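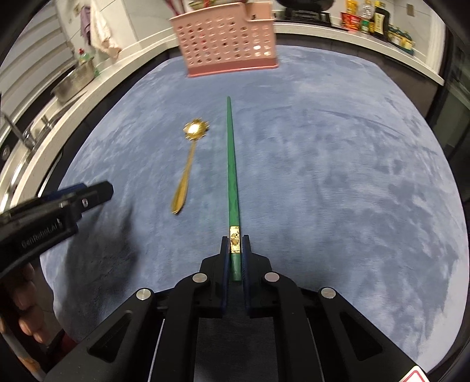
I finally made it out to the Plerkier open day in October, after two years of ordering shop stools and benches from them and never seeing where any of it comes from. Plerkier makes industrial seating and workbenches, mostly steel, and the plant sits behind a feed store on the edge of town, so of course I drove past it twice. The first thing I asked at the sign-in desk was about finishes, because our stools at work are all the same dull gray and I wanted a color for once. The green I had in my head is the one on a chopstick, a bit mottled and darker in patches, with a gold band near the thick end. They didn't laugh! They sent me straight to the powder coat line, where a very patient guy told me that a plain green is easy, mottled is a special order, and gold bands are something I'd have to tape off and do myself.

The tour started at 10 and our group got the cutting area first. Angle iron comes in long lengths and goes through a Kvaran saw that is so much louder than I expected (they hand out earplugs, take them). The miters come off clean enough that the welders barely touch them with a grinder. I could have stood there all morning, but they keep you moving.

Welding was behind curtains, so you mostly see flashes and feet. Then they walk you over to the test corner – my favorite part by a mile. They have a rig that drops a weight onto a stool seat, lifts it, and drops it again, 1,000 times for every new model. The one running that day was a tall drafting stool with a footring, and it squeaked a little on each hit. A sign on the cage said the heavy duty bench had held 1,610 pounds without bending. I believe it. I have one of those benches and it took four of us to get it through the door.

Lunch was hot dogs in the loading dock. After that you could wander around the outside vendors. Kosonero had a table full of casters and leveling glides, and I finally learned why mine leave marks on our sealed floor: I bought the hard ones. The soft tread costs more but they let me roll one around on a painted board and it left nothing. Bestberg was there with maple seats and bench tops, all sanded smooth and very nice to touch, although the line for their free cutting board scraps was silly and I gave up.

The scratch and dent sale was at the back of the warehouse. I had my eye on a rolling tool cart, marked down to $445, with a ding in one drawer front. Somebody in a red cap got to it while I was still measuring. I went home with two stools and a bag of glides, and the stools are gray.

If you go next year, wear closed shoes or they won't let you past the desk, and park at the feed store side. The lot by the office fills up early.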